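Field Robotics Laboratory
Handout: Loss of Localization on an Outdoor Route
Instructor: Yi-chun Kao
Monday, December 16, 2024

Background

The delivery robot Jumik halted during an autonomous run on the campus walkway and did not resume. The supervising student pressed the emergency stop and ended the run in accordance with laboratory rules. There was no injury and no damage. Students should read this handout before the review session and bring their own copy of the run log.

What the log shows

The position estimate began to drift 40 meters after the start. Wheel odometry and the satellite receiver disagreed by 3 meters when the planner, Undeck, rejected both and issued a stop. The motor controller did not carry out that command for 2 seconds. The drift is a fault of estimation. The delay is a safety matter and is treated separately in the report.

Cause of the delay

Stop commands were placed in the same queue as diagnostic messages. The queue had been set to hold 1000 entries, and a repeated receiver warning had filled most of it. The stop command waited its turn. The hardware emergency stop does not use this queue and was available throughout – it remains the only stop on which a supervisor may rely.

Conditions on the route

Long stretches of plain concrete offer few features for the vision system to track. Tall buildings beside a path may block or reflect satellite signals, and an error of this kind can grow while the reported confidence stays high.

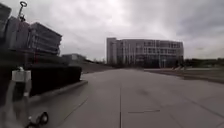 Why did the robot not correct its position from the wheel odometry alone?

Odometry measures only change from the last known position, and its own error builds up with distance. Without an outside reference, the planner could not tell which of the two sources was wrong.

Required before the next run

Stop commands are to be sent on a separate channel with the highest priority. Each group must test this channel with the wheels raised off the ground and record the response time. The supervisor walks within reach of the emergency stop for the full length of the route.

Written reports are submitted through the course page. Late reports will not be graded.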